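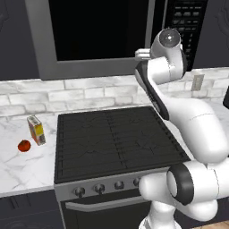
Figure 1. Simulated kitchen with a microwave above a gas range.

Did the split sell the story? Celebrity break-up coverage on two gossip sites
Media Studies project report, Bevan Katene

1. What I wanted to find out

Our tutor's starting point was that break-up stories are what keep celebrity sites alive. I had my doubts. People say they click on this stuff for the drama, but most of the articles I read in June had hardly any drama in them. They had a statement, an old red carpet quote and a list of past partners.

2. What I looked at

I picked two sites, Jatthorpe and Devenwood, and followed how each handled the separation of the actors Pitkänen and Hovell. I saved every article over 3 weeks and read them all twice. I also read the comments, though I stopped at 3,000 because they had become an argument over a completely different couple.

3. What I found

The joint statement was 6 sentences long. Jatthorpe got an article of 900 words out of it, and most of that was the history of how the couple met, which the site had already run when they got engaged. Devenwood was quicker and shorter, but it leaned on "a source close to the pair" in nearly every piece. The source never said anything that wasn't already in the statement, or that you couldn't guess.

Both sites used the word "amicable" in the first week. By the third, Devenwood had moved on to "tense" — and the only new evidence was that Hovell had gone to a premiere alone. Pitkänen was filming abroad at the time, as the same site had reported a few days earlier.

Neither site corrected anything. Jatthorpe did change one headline without saying so, and I only noticed because I had kept the first version.

4. Problems with the project

Two sites is a small sample and one couple is smaller still. I couldn't see visitor numbers, so I can't say whether the stories were popular. Counting comments isn't the same thing, whatever the textbook suggests. I also did all the coding of "positive" and "negative" wording myself, and on the second reading I changed my mind about several articles.

5. What I would do next

I would compare a break-up with a wedding and see how much of the text is recycled in each. My guess is most of it, but I haven't tested that.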